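Adbridge market hall reopens in February

Good news if you've missed the Saturday-style bustle as much as I have – the old market hall in Adbridge opens its doors again in February, after nine months of roof repairs. There'll be 340 pitches a month up for grabs, and Kaneko, the noodle stall, has already told me it's coming back (hurrah!).

Rents stay as they were for the first five weeks. I popped in this morning and could still smell the paint.

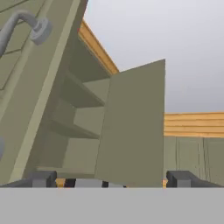 Parking is the sore point. The Sketavetti Lane car park stays shut until spring, so I'll be taking the bus and bringing a very big bag.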